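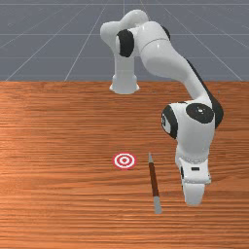
Release Planning and Audience Response for an Independent Band: The Case of Skundel
Project report, Music Industry Studies
Submitted by Ertuğrul Uçar

1. Background

Skundel is a four-piece rock band from Jirncombe whose second album, Daltetti, was issued in August through the Uysal label. The purpose of this project was to examine how the order of announcements before the release affected attention from listeners. The band's manager granted access to the mailing list records and to the planning calendar.

2. Method

A questionnaire was sent to subscribers of the mailing list, and 146 complete responses were received. Respondents were asked when they first learned of the album, which songs they had heard before it came out, and whether they bought a physical copy. Follow-up interviews were held with seven respondents by telephone.

3. Findings

Most respondents learned of the album when the first single was released. The cover art and track list, announced about two weeks later, were remembered by few. Those interviewed spoke mainly of the music video for the second single, which was posted on a Sunday evening. Several stated that they had not known a tour was planned until after tickets for the Jirncombe date had sold out.

4. Limitations

Mailing list subscribers are already interested in the band, and the results should not be applied to casual listeners. Streaming figures were requested from Uysal but were not received before the submission deadline.

5. Recommendation

Tour dates should be announced together with the first single.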